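Play Food in the Home Corner: What Kids Do With Pretend Fruit and Veg
Term project report, Early Childhood Studies, unit 2
Submitted 21 September 2025

Background

The question for this project was pretty simple. When kids play shops or kitchens with toy food, do they use the names of fruit and veg they never eat at home? I picked it because my little cousin calls every green thing "salad", including peas, and my aunty reckons she knows the real words and can't be bothered. Wanted to see if a play session would bring the words out.

Started off much bigger. The first plan had a parent survey, a lunchbox diary and a taste test. Taste test got knocked back straight away (allergies, fair enough). Lunchbox diary lasted one morning. So it's the play sessions plus a short parent form, and the report is mostly about the play sessions.

Setting

Both centres are in Sivham. One is the long day care near the oval, the other is the kinder attached to the primary school in Mkhize Street. The long day care has a proper home corner with a stove, sink and a fridge with a door that falls off. Kinder has a shop counter and a till. This turned out to matter more than I planned for, see below.

Age group was the four-year-old room at each. I had permission forms back from 22 families. A few kids only turned up for one session, kept them in anyway.

Method

I sat on the mat off to the side with a notebook. Each session ran for the free play block before morning tea. Wrote down every food word I heard and who it was said to (another child, an adult, a doll, nobody). Didn't prompt. If a kid asked me what something was I said "what do you reckon?" and wrote down the answer.

My tutor said to leave the first visit out of the results because kids act different with a new grown-up around. Good advice. The first visit at kinder was mostly kids asking why I had a notebook and whether I was somebody's mum.

Sessions were not recorded. The form said notes only, so there's stuff I missed when it got loud. I'd guess I missed more at the long day care, it's a smaller room and the home corner is next to the blocks.

In total I wrote down 602 food words over all the sessions I counted. That includes repeats. One kid said "banana" so many times in one go that I gave it a bracket and moved on.

Results

Most common words were apple, banana, egg, cake and pizza. No surprises. Apple and banana were used for the right toy nearly every time. Cake was used for anything, including a block and a shoe.

Veg words were used a lot less than fruit words. Carrot was the main exception, and corn did OK at the kinder. Cabbage never came up unless an adult said it first. Kids called it lettuce, salad, leaf, "the green ball" and once brain. Eggplant was nearly always just "purple". Capsicum was capsicum for some kids and pepper for others, I think depending on family and telly.

Berries were messy. Strawberry was solid, everyone knows strawberry. Anything else small and red was a cherry or a tomato, and anything small and dark was either blueberry or grape. Kids argued about this! There was a long argument at the long day care about whether a grape can be by itself or has to be in a bunch. No result.

The shop versus kitchen difference was the best bit. At kinder with the till, kids used more names because a customer has to ask for something. "I want three carrots and a peach." In the kitchen you don't need the name, you just chuck it in the pot and stir. Kitchen kids used more doing words (chop, stir, hot, blow on it) and fewer food names. I didn't set out to measure this so the numbers aren't split properly, but it's all through my notes.

Parent form

Short form, 3 questions. What fruit and veg does your child eat, what do they refuse, do they help with the shopping. Not all came back. Of the ones that did, kids who help with shopping seemed to use more names, but the group is too small to say much. A couple of parents wrote long notes on the back about dinner time, which were great to read but I couldn't use them.

No clear link between refusing a food and not knowing the word. Some kids refuse mushroom and say mushroom perfectly well, loudly.

About the toys themselves

I hadn't thought about the toys much until the second week. The long day care has a wooden set where the pieces are joined with velcro and you cut them with a wooden knife. Paint is worn off so the tomato and the apple are basically the same thing now. Kinder has the plastic sort, the Laltberg market set, newer and brighter.

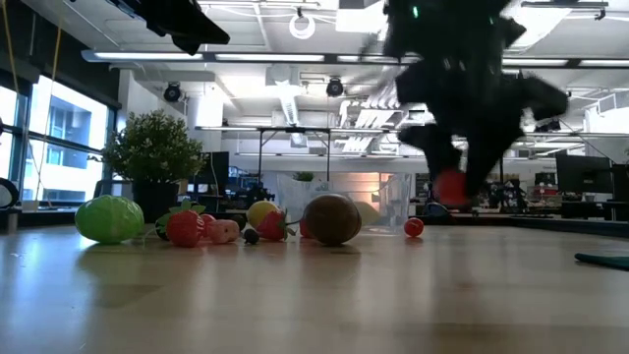 The more a toy looks like the real thing the less kids seem to turn it into something else. Worn wooden ones got used as phones, money, medicine, a baby's hat. Plastic ones mostly stayed food. I can't say which is better. If you want vocabulary probably the realistic ones, if you want imagination then the tatty ones are doing a good job and the centre shouldn't be in a hurry to replace them.

Size is another thing. Toy sets make everything about the same size so a cabbage might not be much bigger then a strawberry. One boy told me a cabbage couldn't be a cabbage because his nan's one is "as big as a head". He's right. Might be part of why the word doesn't stick, there's nothing in the toy to tell you it's a big vegetable. There's a Sivo set in the catalogue that claims true sizes but it costs heaps and neither centre has it.

Problems

Too few sessions. Two centres with different toys AND different corners, so I can't tell which one made the difference. Should have swapped the toys over halfway, the kinder director even offered and I said no because I was worried about the timeline. Would say yes now.

My own handwriting. Lost maybe a page of the last session to it.

Counting "who it was said to" was hard. Kids talk to the doll and to a friend in the same sentence. I made a rule that the first one counts, but only after the second session, so the early ones are a bit rough.

What I'd do next

Swap the toys between rooms. Put a till in the kitchen and see if the names go up. Bring in one real cabbage and leave it on the shelf for a week, then see if the word turns up in play without an adult saying it. The kinder has said I can come back in November after their concert, so I might try the cabbage one then even though it won't count for marks.

Tally sheets are in the appendix, blank parent form is behind them. Sorry about the coffee on sheet 2.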